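Getting split rings onto a round key holder with holes in the rim

Posted by Krešimir Trajkovski
Filed under: Home > Keys and Locks

I look after the keys at Bonine, a storage place with 70 units, and I'm moving them off a nail board and onto round metal holders. Each holder has small holes all along the rim and you hang one split ring per hole.

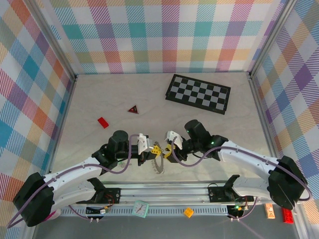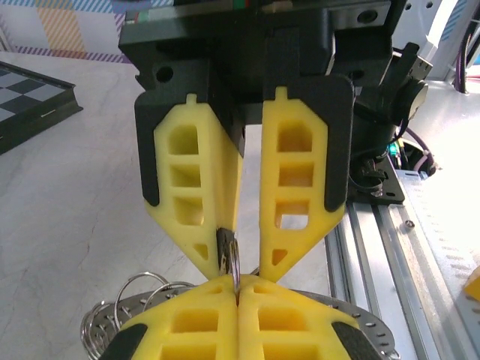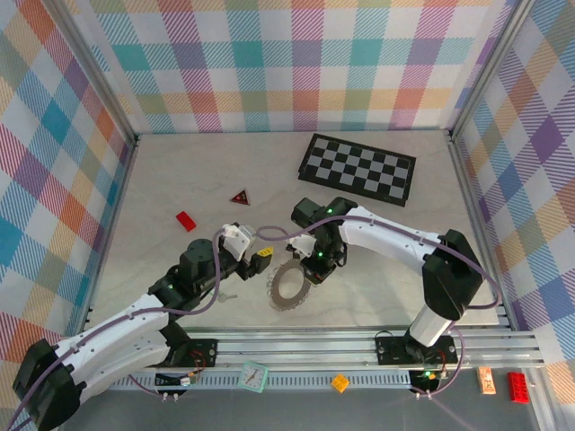

My trouble is getting the split rings through the holes. The first couple go on fine. After that my thumbnail gives out, and the ring springs shut before the end is through. The ring in the second picture has a small dark tab attached to it, and with the tab on there is even less room to turn it. I also can't tell if I should be filling every hole or leaving gaps. I did 14 last night and it took me most of the evening. What do other people use to hold the ring open? I'd like to be done before the end of February.

Nanami Sasaki
Use a staple remover, the kind with jaws. Push one tooth between the two layers of the ring close to where the wire ends, and it will stay open long enough to feed onto the holder. A butter knife works too but it slips.

Start at the cut end of the wire. A lot of people pry at the middle, which bends the ring so it never closes flat again. Once the end is through the hole, let go of the tool and turn the ring, not the holder. If you turn the holder, the rings already on it swing around and get in your way.

For tabs, take them off first if they come off. If they don't, slide the tab to the side opposite the opening before you start. In your second picture the ring is upright, seen edge-on, and I'd keep it that way until it has gone all the way around. If you lay it flat too early the wire jams against the rim.

On filling every hole, I wouldn't. We had up to 14 keys on one holder at Prutico and it was a nuisance to find anything. Skip every other hole and buy another holder. Also check that your rings aren't too thick for the holes. A thick ring will go in at the tip and then get stuck where the two layers overlap.

kokunov257
split ring pliers. they're cheap, fishing section. have a little hook on one jaw. get the big size, the small ones are for lures

Krešimir Trajkovski
Thanks both. The staple remover worked on the plain rings. The ones with tabs still fight me, so I ordered the pliers. I'm going with every other hole. Nanami, do you number the holders or the rings?

Nanami Sasaki
Both. Unit number on the tab, and a letter on the holder in paint pen. Do the holder before you load it, it's hard to write on once the keys are hanging.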